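Bench-top bins: liner keeps slipping

mandla_molefe
8 March 2022
Looking for a fix for the small cream bin on my bench. The liner bunches under the rim and the lid won't sit flat. Body is 143 mm across at the base. I cut down Grereo bags, and they still bulge.

utness65
Bag is too big. Fold the excess flat down the outside and put an elastic band over it.

T. Mathebula
Disagree. A band on a tapered body creeps upward. Use a retaining ring. Both of these were on the wooden table:

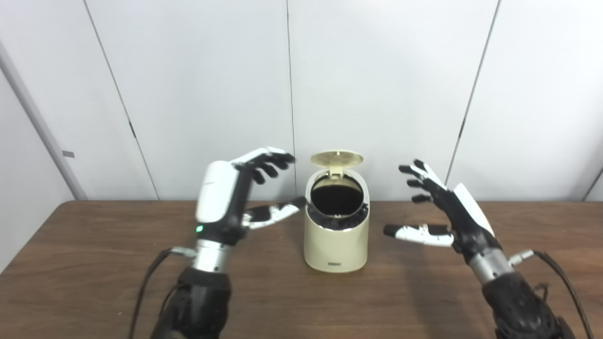
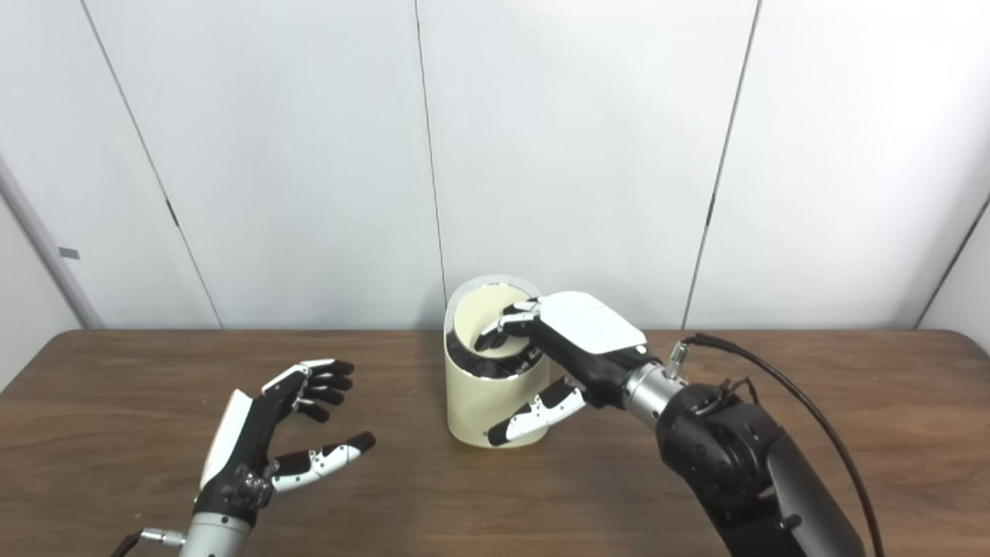

First: lid open, black inside the opening. Second: opening with the silver rim.

utness65
A ring costs more than the bin. Bands are 21 cents at Petrauskas.

T. Mathebula
And you replace them every July when the rubber perishes. Mine was cut from 600 grit-finished stainless offcut and has needed no attention.

mandla_molefe
Does the lid still close over a ring? My hinge has very little clearance.

T. Mathebula
Depends on the hinge. Measure the gap at the back with the lid down - under 1 mm, don't bother.

drondeck_user
Or skip the liner and rinse the bin. It's dry waste.

utness65
Not if he's putting tea bags in it.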